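Equipment Planning for the Laundry Task Area: Notes on the Second Budget

2025-02-25

The second equipment budget for the Plellaria workspace was approved this month, and several readers have asked how the figures were reached. The following is a record of the reasoning, written for those preparing a similar request.

The first plan, drafted in October, placed nearly all of the money in the arm itself. The Dadik unit was quoted with a standard gripper, and the remainder of the request covered a stand and a controller. Household appliances were entered on one line, under miscellaneous. This was a mistake. An appliance has to be bought, delivered, connected and given floor space on every side that the arm must reach.

The revised plan assigns 70 percent of the total to the arm, gripper and wrist camera. The balance is divided among appliances, spare parts and installation. Three quotations were obtained for each major item. Plasix offered the lower price on replacement fingers, while Do included service visits in its contract. The service contract was judged to be the better use of funds.

Fingers deserve a line of their own. They meet glass, plastic and painted metal throughout the working day, and we have budgeted for 3 spare sets per year. A reserve of 100 dollars per month has also been set aside for small consumables such as tape, cable ties and cleaning cloths. 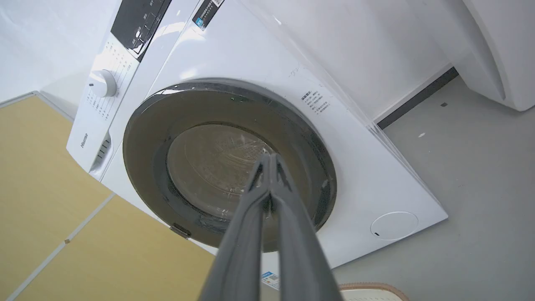 Reading time: 2 minutes

The washing machine is a white front-loading Hisense with a round door and a separate drawer for detergent. Work with the closed gripper against the door glass calls for a low approach, and the floor plan should allow for it before any appliance is ordered. Buyers should also measure the path from the loading entrance, including door widths.

Two items remain open. The first is whether a dryer should be purchased in the same fiscal year. The second is the length of the service contract, on which Do has yet to return revised terms.

Recent posts
Comparing Lease and Purchase Terms for a Single Arm
What to Ask Before Signing a Service Contract
Floor Space and Power: A Planning Checklist

This site uses cookies to measure traffic and remember your preferences. By continuing to browse, you accept their use.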